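Requesting a Replacement Parking Permit

Residents of the Kettunen district may request a replacement permit when the original has been lost, stolen or damaged, or when the vehicle it was issued for has changed. Requests may be made online or at the Permit Office on Gukberg Street. Please read all of the steps before you start. Requests that are missing a document are returned and must be sent again from the beginning.

Last updated 10/29/21

Before you begin

Have the following ready:

Your permit number, printed on the lower line of the original permit or on your approval letter
A current vehicle registration showing your home address
One proof of residence, such as a lease, a property tax bill or a utility bill
The police report number, if the permit was stolen

Leased vehicles and company vehicles need one more item: a letter from the registered owner naming you as the regular driver. The letter must be signed. A typed name is not accepted as a signature.

Step 1. Report the old permit

Sign in to your household account and select Permits, then Report. Choose Lost, Stolen, Damaged or Vehicle Changed. The old permit is canceled as soon as the report is submitted and cannot be made active again, even if it is later found. Residents who find an old permit should return it to the office by mail or in person.

Step 2. Complete Form 3656

Form 3656 is used for all replacements, including visitor permits. Enter your name exactly as it appears on the registration. If you have moved within the district, enter the new address in Section B and leave Section A blank – the office will update your household record when the form is approved.

Step 3. Attach your documents

Each document should be a separate file. Scans and phone pictures are both accepted, provided that every corner of the page is included and the print can be read without enlarging it. Screenshots of online bills are not accepted unless they show the full name, the service address and the billing date.
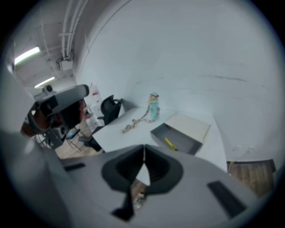

Residents who prefer paper copies may bring them to the office, where staff will scan them and hand them back. Originals should not be sent by mail.

Step 4. Pay the fee

The replacement fee is $23 for a residential permit and $10 for a visitor permit. There is no fee for a stolen permit when a police report number is given. Online payments may be made by card. The office also accepts checks and money orders, but not cash.

Step 5. Print your temporary permit

A temporary permit is sent by email once payment has cleared. Print it and place it face up on the driver's side of the dashboard. It is valid for 10 days on all district streets. It is not valid in the Rarkach Garage, where a separate pass is required.

Step 6. Attach the new permit

The new permit arrives by mail. Remove all of the old adhesive from the glass, wipe the area with a clean cloth and let it dry. Press the permit to the inside of the rear window, lower left corner, and smooth it from the center outward. Permits that are taped in place or left on a seat are treated as not displayed, and the vehicle may be ticketed.

If your request is returned

The notice will state which item is missing or cannot be read. You have 40 days to send a corrected request without paying a second fee. After that time the request is closed and a new form is needed.

Households on the Drirnuda side of the river belong to a different permit zone and should use the forms for that zone.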